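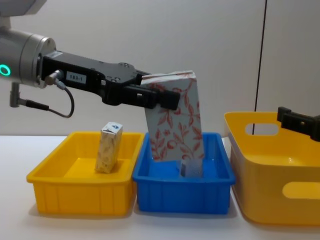 Korkex
Teaching assistant, Robotics Laboratory, Runholm

Practical 4: Sorting cartons with two arms

This handout covers the pick-and-place practical. Read it with the notes on gripper force from Practical 3. Bring your logbook. The Tawhiri control software is already installed on the bench computers, so don't update it.

4.1 Task

Cartons go one at a time into the blue tray or the yellow tray, according to the sorting list for your group. Each carton is gripped at the top, lifted, moved over the tray and lowered until its base is inside the rim before the fingers open. A carton may touch another one already in the tray but must not knock it over.

4.2 Grip

Thin card crumples at the crimped edge. Some creasing where the fingers close is accepted; a split is a failed pick. Start with a closing force setting of 400 and change it in small steps. Write down each value, including those that fail.

A carton held by its top edge can tilt. Correct the wrist angle before lowering - a tilted base catches the rim of the tray.

4.3 Shared space

Only one arm may be over the trays at a time. The other waits at its own side of the table. Your program must check the lock before every move, including the return move.

4.4 Logging

Record position and finger opening for each pick. The Prulilthorpe data set from last year has 2,745 picks and can be used for comparison. Discard any run with fewer than 11 complete picks.

4.5 Report

Maximum 2,000 words, excluding tables. Include one failed pick and the log lines for it. Hand in by noon on Sunday.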